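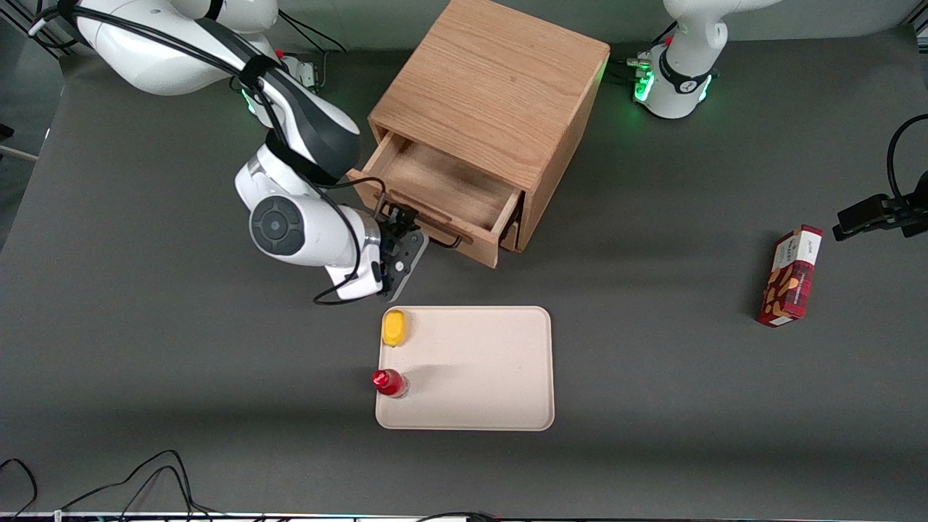
How a drawer works

A drawer is a box without a lid that slides in and out of a larger box. The larger box is called the cabinet or carcass. The drawer has five parts: a front, a back, two sides and a bottom. The front is usually thicker than the rest, as it carries the handle and takes the force of the pull.

Sliding and friction

When two surfaces rub together, a force called friction acts against the movement. A wooden drawer running on wood has a lot of friction, especially in damp weather. Wood takes in water from the air and swells across its grain. A drawer that slides easily in winter may stick in July.

Furniture makers leave a narrow gap on each side of the drawer, called the clearance. If the clearance is too small, the drawer jams. If it is too large, the drawer twists as it moves and one corner catches. This twisting is called racking. Rubbing candle wax on the runners reduces friction.

Why the handle goes in the middle

A handle gives the fingers something to hold and sets the place where the pull is applied. Pulling at the middle of the front moves both sides of the drawer at the same speed. Pulling at one end makes that side move first, and the drawer racks. Very wide drawers often have two handles, one for each hand.

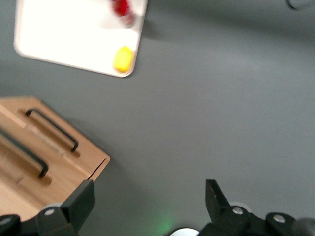 Handles are made in several shapes. A knob is fixed at one point. A bar handle, also called a bow or D handle, is fixed at both ends, so the load is shared between two places. The black handles on the wooden box are of this kind: each is a metal bar bent into a U, with both ends attached to the wood and a long straight part to grip. The space under the bar must be deep enough for fingers.

Drawer or tray?

A tray is also a shallow container, but it has no cabinet and its sides are very low. The raised edge is called the rim. It stops small things from rolling off when the tray is moved. A tray suits things in use now, which need to be seen. A drawer suits things to be kept for later, out of the dust.

Try it yourself

You need an empty matchbox and 2 small coins.
1. Push the matchbox tray halfway out with one finger at the middle of its end. Note how it moves.
2. Close it. Push again, this time at one corner. Feel for the twist.
3. Put the coins in the tray and repeat step 1. The extra weight presses the surfaces together and increases the friction.

Words to know

Carcass: the outer box of a piece of furniture.
Clearance: the gap left so that a part can move.
Racking: twisting out of line while sliding.
Runner: the strip on which a drawer slides.

Text: Wanda Domański. Checked by Rostam Zamani.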